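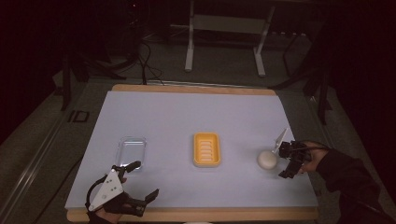 Rakiya had the sheet down before the kettle clicked. Pale, ironed, her mum's once. Forty-seven minutes till the landlord.

Yellow soap dish, keep. Always keep. Eleven years of bathrooms, Gradstead to Suvik and back, and the ridges still good.

The clear container. Empty. "Chuck it?" yelled Obinna from the hall.

"No!"

"It's got nothing in it."

"It will have."

Then the egg. Off-white, dull, light as anything. Not a real egg, she'd never known what it was realy. Found it in a coat pocket the December Dad left. Never asked him.

Horn outside. Early, teh sod.

She put the egg in the container and the container in her bag.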